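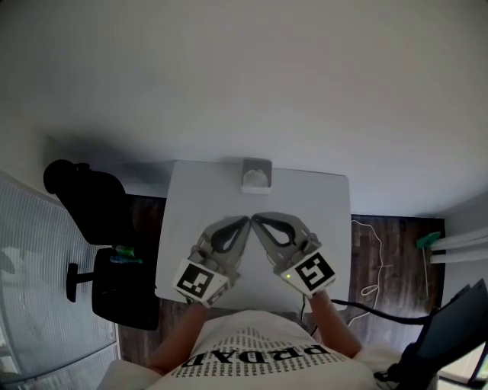
Catégorie : Maison & petits bazars

La petite table blanche

Je vous avais promis des nouvelles du coin bureau, et puis le mois de mai est passé et je n'ai rien écrit du tout. Bon. Je me rattrape ce soir, il est 22 h, la bouilloire vient de siffler et j'ai enfin un endroit où poser mon ordinateur sans pousser trois piles de courrier.

Donc : la table. Blanche, rectangulaire, petite. Vraiment petite ! J'avais passé des semaines à baver devant les grands plateaux en chêne de chez Baert (le modèle qui me faisait de l'œil montait à 1098 euros, sans les pieds, je le précise pour celles et ceux qui rêvent comme moi), et j'ai fini par prendre le modèle Justo, en occasion, à un couple qui déménageait. Deux étages sans ascenseur à descendre, puis quatre à monter chez moi. Mes bras s'en souviennent encore.

Ce que j'aime, c'est le blanc. Le parquet est brun foncé, avec des veines bien marquées, et le soir la pièce avait vite un petit côté grotte. Maintenant il y a cette surface claire au milieu et la lumière rebondit dessus, c'est bête mais je m'y assois plus volontiers. Par contre on voit tout : la moindre miette, le rond de la tasse, le trait de crayon qui a débordé. J'ai testé l'éponge magique, verdict mitigé, ça enlève le crayon mais ça laisse une zone plus mate quand on insiste. Je suis revenue au savon noir très dilué et un chiffon doux.

Ma règle du moment, c'est le plateau presque vide. J'ai gardé au fond, tout au bord, le petit carré à rebord gris, et c'est tout. Le reste a filé dans des boîtes Fluren, celles avec le couvercle qui claque – j'en ai pris quatre, il m'en aurait fallu le double, mais je me connais, si j'ai plus de boîtes je garde plus de choses. Les stylos qui n'écrivent plus sont partis (adieu), les trombones aussi, et j'ai retrouvé une facture que je cherchais depuis l'automne, coincée dans un catalogue de papiers peints.

Le vrai chantier, ce sont les câbles. Le noir traverse le côté droit de la table et retombe vers le sol, le blanc fait ses boucles sur le parquet comme s'il était chez lui. Je marche dessus le matin en chaussettes, c'est très désagréable. J'hésite entre une goulotte collée sous le plateau et ces petites pinces à visser – sauf que visser dans une table qu'on vient d'acheter, j'ai du mal. Si vous avez une solution qui tient plus d'un mois sans se décoller, je prends ! J'ai déjà donné avec les crochets adhésifs, ils tombent la nuit et ça me réveille.

Côté assise, je garde la chaise de bureau noire. Elle n'est pas jolie, elle mange de la place à gauche, mais j'ai essayé une chaise en rotin pendant deux jours et mon dos a voté contre. J'avais repéré un tabouret à la brocante Parncombe, tout rond, avec une patine superbe, et je me suis raisonnée sur le parking. Je le regrette un peu quand même.

Et contre le mur de droite, il y a encore les longues barres blanches et le truc vert et blanc à côté. Oui, je sais. C'est la prochaine étape, ou celle d'après. J'aimerais y mettre une étagère basse, pas trop profonde, pour les carnets et les deux plantes qui survivent encore dans la cuisine. Il faut d'abord que je mesure, et pour mesurer il faut que je remette la main sur le mètre, que j'ai évidemment rangé dans une des boîtes.

La prochaine fois je vous parle peinture : j'ai trois échantillons scotchés dans le couloir et je change d'avis à chaque passage.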